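Last updated: 29 January 2019

Ministerial record project, notebook, K. Dhanial

Finished the second pass on the Utwood set: 338 written answers from the health minister's office, coded by topic and by whether a commitment was made. Mental health and organ donation are kept as separate codes. Kamrul Sultana recoded 60 of them blind. We disagreed on 2, both on "will consider", which the November codebook left open. Now coded as no commitment.

Praseo export still drops the holding answers. Re-pulled those by hand and matched on reference number. Anything answered after 30 days gets the late flag, counted from the date tabled.

Open: the Nanayakkara list gives the minister's title as it stands today, so early answers carry the wrong post. Need start and end dates per post before merging. Kamrul to check whether Zustik can hold two titles for one person.
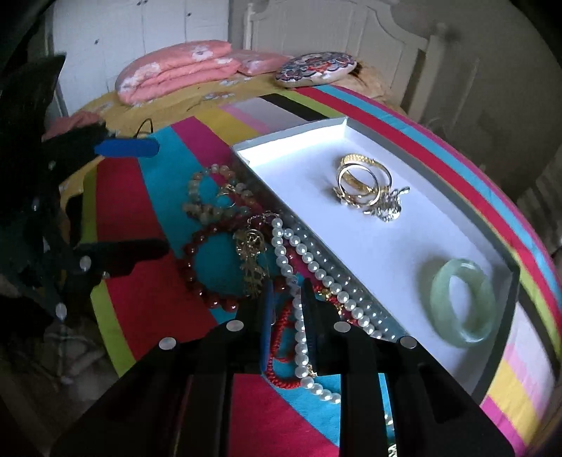
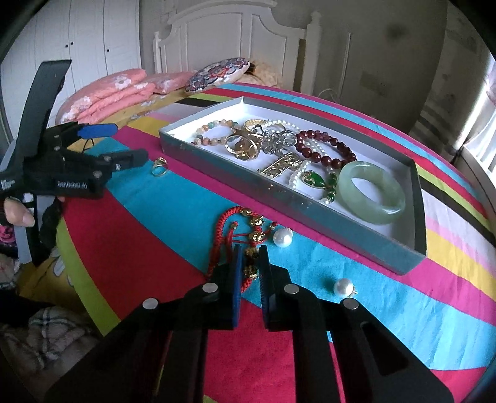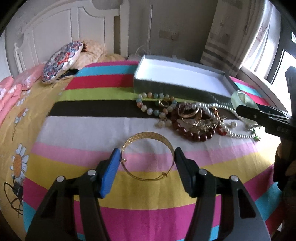 Does a holding answer count toward the total?
It counts once, under the date of the full reply. If no full reply was given, it stays in the set with the topic code and a blank for commitment.

Recent entries
Codebook changes, November
Matching reference numbers across exports
Debate contributions: what to leave out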